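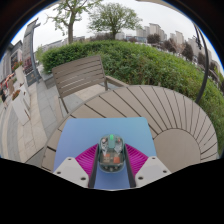
Position papers: what I look for

Hi delegates! I'm chairing the water rights committee in May, and a few of you have written to ask how long your position paper should be. You get up to 600 words, and I read every one of them (usually on the train, with a pen).

Start with your country's policy, then tell me what you'd like the committee to do about it. Please go easy on the history! Last year I got a lovely page on medieval canals and had no idea how the delegate planned to vote.

Put your sources at the end, any style is fine. Papers are due 04/03/2026 and go to Yoshinori Katayama, who passes them on to the chairs. If you're sharing a seat, send one paper with both names on it.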